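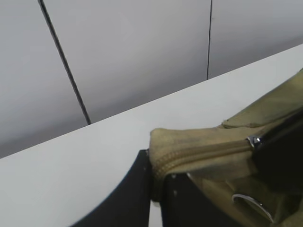

Pratique | Entretien du textile
Temps de lecture : 2 min

Réimperméabiliser une toile de coton à la cire

Une toile cirée perd sa protection aux plis d'abord, puis au fond, puis partout. Test rapide : quelques gouttes d'eau dessus. Si elles perlent, on laisse tranquille. Si elles s'étalent et foncent le tissu, on recire. Chez moi c'est une fois par an, en septembre, avant les pluies.

Ce qu'il faut
Un pain de cire (j'utilise la Tumlow, la Lonen marche aussi mais colle plus longtemps). Un sèche-cheveux. Un chiffon en coton qui ne peluche pas. Une brosse souple. De vieux journaux, beaucoup.

Nettoyer
Brosser à sec, coutures comprises, retourner les poches. Ensuite éponge et eau froide. Pas de lessive, pas d'eau chaude, jamais la machine – la cire restante part et la toile feutre. Une tache de gras ? Savon de Marseille, juste dessus, on rince tout de suite. Séchage à plat, à l'ombre, une nuit complète. La toile doit être bien sèche, sinon la cire enferme l'humidité et bonjour l'odeur.

Cirer
Travailler dans une pièce chauffée. Frotter le pain directement sur le tissu, petits carrés, dans un sens puis dans l'autre. Couche fine. On voit un voile blanchâtre, c'est normal. Insister sur les coutures et le fond. Éviter les fermetures éclair, les cuirs, et tout l'interieur du sac (sinon la cire passe sur les papiers, les livres, le sandwich).

Chauffer
Sèche-cheveux à fond, à 8 cm de la toile, en bougeant tout le temps. La cire fond, le voile disparaît, le tissu fonce d'un ton. Passer le chiffon pour étaler pendant que c'est chaud. S'il reste des paquets, rechauffer et essuyer. Une face après l'autre, on retourne seulement quand c'est tiède.

Pour un sac à dos moyen compter plus de 90 minutes, séchage non compris. Une veste, le double facile.

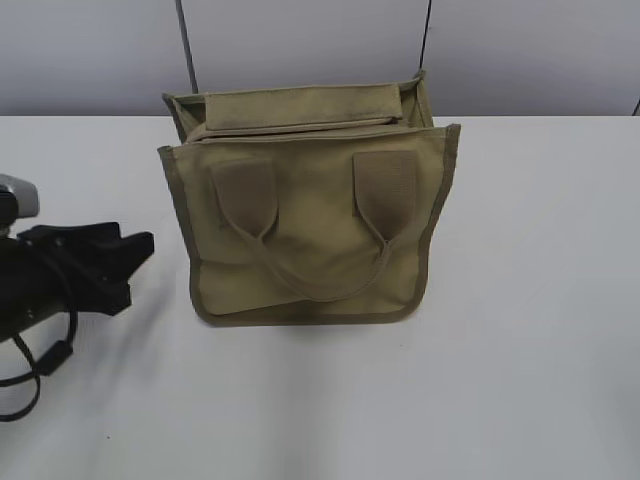

Amândio Lobo me signale que le four marche mieux que le sèche-cheveux pour les petites pièces, genre trousse ou casquette : porte entrouverte, chaleur minimum, 2 minutes sur une plaque recouverte de papier, et qu'il ne faut surtout pas s'éloigner. Pas essayé. Il dit aussi que deux couches fines tiennent bien mieux qu'une épaisse, là je suis d'accord.

Laisser prendre
Suspendre 24 heures minimum, sans rien qui touche. Au début ça poisse un peu, ça passe. Ne pas plier avant, les plis marquent en blanc. Si c'est déjà fait : un coup de chaleur sur la marque, un coup de chiffon.

Et les sprays ?
Le Flovitz dépanne sur une toile synthétique. Sur coton ciré, non, il n'accroche pas par-dessus la cire. Pour les toiles jamais cirées, faire un essai sur un coin caché – la couleur change et on ne revient pas en arrière.

Le reste du pain se garde des années dans une boîte fermée, au frais. Le chiffon aussi, pour les retouches.

Mis à jour le 28/04/2024
Partages : 90 | Commentaires : 8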